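Uldis Rimkutė is a stage director and playwright who works mainly in Prastville. He trained first as a lighting technician and moved to directing after two seasons as an assistant at the Lūse, a studio theater with 200 seats.

His first full-length play, Perkley, is written for four actors and set over one night in a ferry office. It was staged at the Lūse in June and later toured to smaller halls in the region. The text has been revised twice; the second version removes the narrator and is the one now performed.
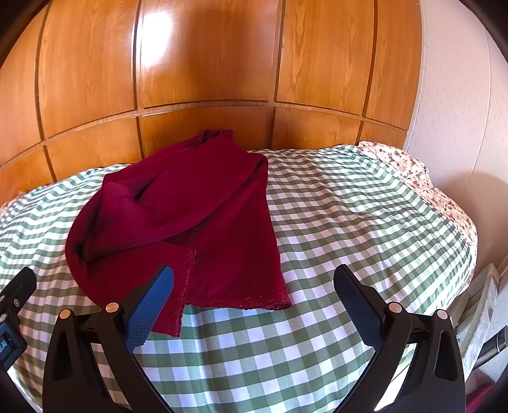 Reading time: 2 min

Rimkutė's later work is made with the dramaturg Sarmīte Jankauskaitė. Their joint piece Fultine uses letters and shipping records as spoken text, arranged by date of receipt. Jankauskaitė edited the source material, which ran to 3000 pages, and also wrote the program notes.

Since leaving the Lūse, Rimkutė has taught a Tuesday evening class in scene construction. He does not act in his own productions.

See also: Documentary theater; Dramaturgy; Studio theater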